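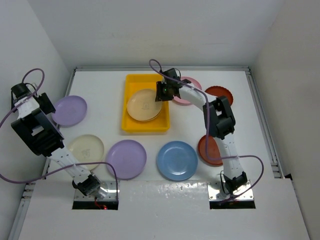

Seka Twin – two-arm teaching station

Home / Teaching stations / Seka Twin

Seka Twin is a complete bench for showing a task to two robot arms by remote control. The operator holds one small handle arm in each hand, and the two arms on the bench follow. Everything they do is recorded together with the camera view, and the recording can be used the same afternoon for training.

We build this station for laboratories and small companies who want many good demonstrations of simple table work: sorting, stacking, packing in a tray, handing over from left to right. Plates are a popular first task. They are flat, the rim is thin, and the operator learns quickly that the gripper must arrive at the rim from the correct side.

What the bench consists of

The two arms are fixed at the front of a white tabletop, one on the left and one on the right, each on its own metal mounting plate. Gray walls close the other three sides, so people walking behind the bench do not come into the recording. The walls are plain on purpose. If you prefer another color, please ask before ordering, as we cannot change the panels later.

The arm cables are purple and hang free in wide loops. This looks less tidy than a cable chain, but the wrist can turn without pulling. Please do not shorten the loops with cable ties. If a loop lies on an object during recording, pause, move it away by hand and continue.

Teaching by remote control

Start with both grippers open and away from the objects. Press the left pedal to begin an episode and press it again to finish. The right pedal throws away the last episode – you will use it often on the first day. One plate moved to the tray is one episode, or you can record the whole table as one long episode. Most of our customers begin with short ones.

Teaching by hand

Each arm can also be guided directly. Hold the button on the wrist, and the joints become soft. This mode is good for teaching a start position or a single approach, but your hands will be visible to the camera, so we do not recommend it for training data.

Technical data

Reach of each arm: 300 mm
Maximum load per arm, gripper included: 290 g
Episodes on the internal drive: around 2265, depending on length
Handle cable: 200 cm
Recording software: Mukora, included
Handle arms: Roussel pair, included

Delivery and setup

The bench arrives in two boxes. The rails and walls are already assembled; the arms must be screwed on and calibrated. Calibration is guided by Mukora and must be repeated when an arm was removed. Trays, plates and other task objects are not included in the delivery.

Spare finger blocks and the Grolleck wall lamp can be ordered separately. For a quotation, please write us the intended task and the weight of the heaviest object.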